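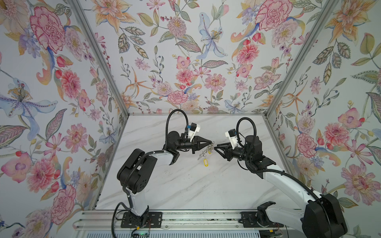 12 December 2018

Keys again. Gemma D'Amico wants the Wutine tags on every bunch by the end of the month and I still don't see what they fix. Her case is that we lost 2 bunches in October. We did, and both had tags on them – the old paper sort, granted.

Went through the hook board with Igor this morning. Plenty of the keys fit nothing we could find. He thinks they belong to the Skokevthorpe store. Maybe. He said the same about the padlocks, and those were for the bike shed.

Tried the tag ring on a small bunch. It goes on fine, but the split is stiff and I broke a nail opening it. Cadau's sheet says the ring is good for 200 openings. Tested how, and by whom? I'll believe 40.

Also not sold on the floral paper. Tiziana likes it, and I admit the pink peonies are cheerful, but metal keys against that much pattern are not what I'd pick for finding things fast. The marble-look top is better: pale, faint veining, a key ought to show up on it. It does want a wipe, there are dark specks on it.

To do:

- ask Lucrezia for the old key list (if there is one)
- get a softer ring from Rimkutė, same size
- no more tags ordered until Edivaldo has carried a bunch in his pocket for a week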